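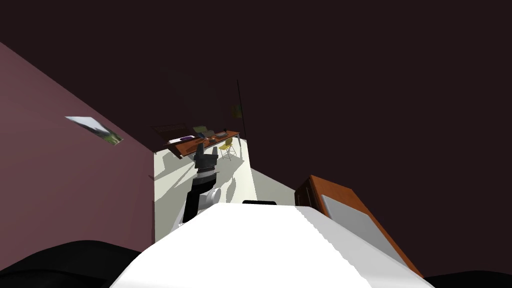

Mestcombe Furniture Fair: one afternoon, two halls, sore feet

The flyer promised 300 makers. I stopped believing it somewhere in the first hall, where the same dining chair turned up on three stands at three prices. The catalog lists 238, and that includes the coffee cart and a company selling parking permits.

Getting in cost 20 dollars, or 21 if you paid by card, a surcharge mentioned only on a sheet of paper taped beside the ticket window. The line moved slowly. Once inside you get a tote bag, and in the tote bag you get leaflets for next year's fair.

Thiele had the biggest stand and the least to say. Every table was "heirloom quality." I asked how long the guarantee runs and was told five years, so I suppose the heirs had better hurry. The drawers did run nicely, and the backs were as well finished as the fronts. I'd still want to see one after a winter next to a radiator.

Orkia was more my kind of place. Plain benches, prices on tags, and a man who admitted that their oil finish marks if you leave a wet glass on it. He sold me a small tin of the oil anyway. I haven't opened it yet.

What I came for was wood grain, as we need a new kitchen table and can't agree on one. After a couple of hours I can report that strong grain looks wonderful under hall lights and that I have no idea how it would look under ours. Adisix gave a talk on this at two o'clock. It was mostly about Adisix. They said streaky boards hide scratches, then declined to let anyone scratch one.
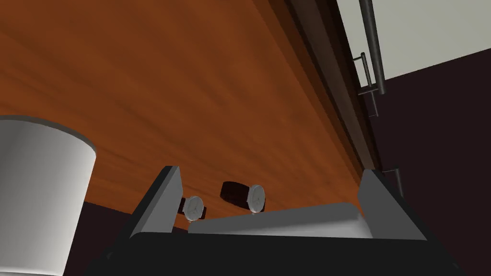 Orange-brown wood with long streaks, darker toward the edge.

The second hall was lamps and rugs, and I gave it fifteen minutes. Lunch was a cheese roll, dry, eaten standing up at a fair full of chairs with "please do not sit" cards on them.

Would I go again? For Orkia, maybe, if the ticket came down. The shuttle back to Mestcombe station is free but stops at four, and the last one left early.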